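Equipment plan for the picking cell: what we ask for in January

Dear colleagues, the budget round for the next year is opening and the Nunar workshop must give its list in January. Vesna Dumitrescu and I have prepared a first version, and we would like to hear your remarks before it goes to the Lenon office.

The arm itself stays. The KUKA does bin picking every day and we see no reason to replace it. The money should go to the parts near it: the gripper, the cables and the bins. In the mixed bin the gripper has to take shiny curved pieces, clear containers and rolls of tape, all lying on the same metal floor, and one kind of finger is not good for all of them. 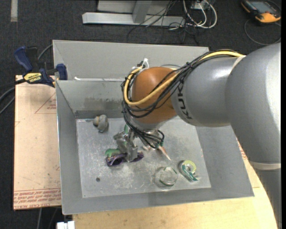
What is on the list

Fingers for the gripper, 2 sets, one narrow and one with soft pads. Nedeljković offered us 3024 euro for both sets, delivery included. This is the biggest line.

Bins, 6 pieces, with the same sloping sides as now. We also want a fixed holder for them, so that we do not need a bar clamp on the rim each time.

Cable guides for the wrist, 300 euro from Voltness. The price is valid until the end of January.

What is not on the list

A second arm. Several of you asked for it, but we have no floor space and no person free to programme it. We can speak about it again in the following year.

Please send your remarks to Vesna, and write also if you know a cheaper supplier for the bins, as this price is still missing.

Panagiotis Fragkou
2025-09-23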